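## 4. Attention and the timing of small-company trades

### 4.1 Setting and sample

The second part of our study asks whether private investors react too slowly to the half-year reports of small listed companies. Earlier work on this question mostly used closing prices. Closing prices are easy to get, but for thinly traded shares they can be many hours old, and so they say little about when a person made a decision. We therefore use order records, which carry the time at which each order was entered.

The records come from Prondora, a low-cost broker whose clients are mainly households. Prondora gave us the orders of 318 client accounts, with names and addresses removed. An account entered the sample if it held shares in at least 3 small companies at the start of the period and stayed open until the end. The second condition favours investors who did not give up, and we return to this point in Section 4.4.

We follow the accounts over 61 trading days, beginning in September. This window was chosen so that it covers the reporting season of most companies in the sample, and also a calm period after it. The companies are small by any usual measure. Many are followed by a single analyst, and several by none.

### 4.2 How the orders were grouped

Each order was placed in one of 6 groups, according to the time that had passed between the publication of a report and the entry of the order. The first group holds orders entered within the same trading session. The last group holds orders which came so late that we do not believe the report was still the main reason for them. The borders between the groups were fixed before we looked at any returns.

A difficulty is that an order can be entered early and filled late. With large companies the difference is seconds and can be ignored. With small companies a limit order may wait for days before a seller appears. We use the time of entry throughout, as our interest is in the behaviour of the investor and less in the working of the market. Orders that were changed after entry are counted at the time of the last change, if the change concerned the price, and at the original time if it concerned only the number of shares.

Figure 3
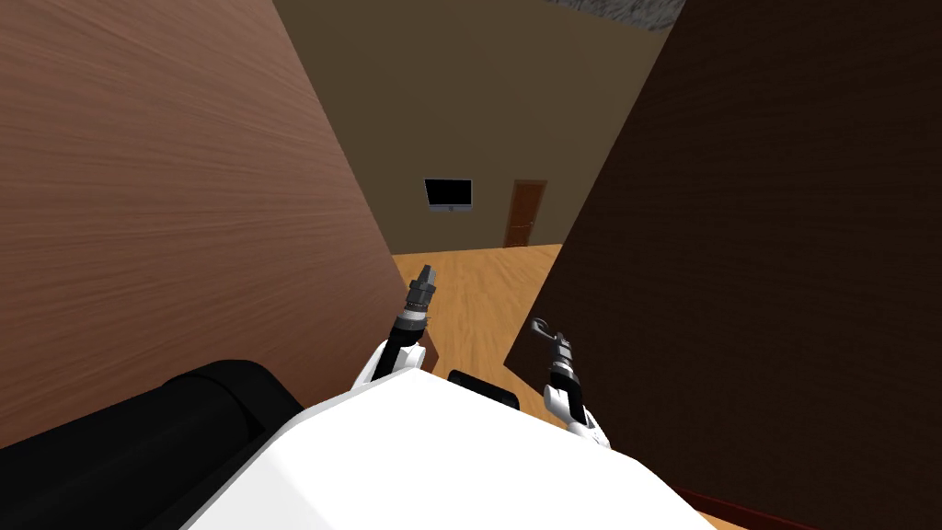
The same rule was applied to sales. Here we had to decide what to do with automatic sales, for example those caused by a stop-loss instruction. Such a sale follows the price and tells us nothing about whether the owner had read the report. We removed these orders from the main tables. When they are put back, the late groups become larger, but the order of the groups by return does not change.

We also removed orders that were part of a regular savings plan. They are entered on a fixed date and would make the client look slow or fast by accident.

### 4.3 Results

Our main result is a modest one. Orders entered in the first group earned a better return over the following weeks than orders in the middle groups, but only for purchases. For sales we find no clear pattern. Investors who sold quickly after a weak report did not, as a group, do better than investors who waited.

Among purchases, the advantage of speed is strongest in the companies with the fewest analysts. This agrees with the idea that news travels slowly where few people are paid to read it. The effect becomes weaker when trading costs are taken into account. In the least traded shares, the gap between the buying and the selling price is wide enough to take back most of the gain. A household that trades in small amounts would probably not notice the difference in its own account.

One company, Plundimora, has a large influence on the averages. Its report was followed by a sharp rise, and an unusual number of our accounts held it. Without Plundimora the advantage of the first group is smaller, although the sign stays the same. We report both versions and we prefer the one without it.

### 4.4 Limits of the evidence

Three cautions should be made. First, the clients of one broker are not all investors. A comparison with the broker Balla was planned, but its records give only the day of the order and not the hour, so the groups could not be built in the same way.

Second, as noted above, closed accounts are missing. If people who lost money were more likely to close their account, our returns are too favourable – and they may be so in every group, which would leave the comparison between groups intact. We cannot test this with the data we have.

Third, we do not know what the investors read. A fast order can come from a careful reader of the report, but it can also come from somebody who saw a headline or followed the advice of a newsletter. Inskip, a newsletter with a large following among holders of small companies, sent comments on several of our companies during the reporting season. Brenda Dunmore suggested to us that the first group be divided into orders before and after such a comment. We tried this, and the two parts were too small to support any statement.

A longer period would help with all of these points. It would also show whether the same households are fast in every season, or whether speed is mainly a question of who happened to be at the desk on that morning. The next section turns to the size of the orders and leaves the question of timing aside.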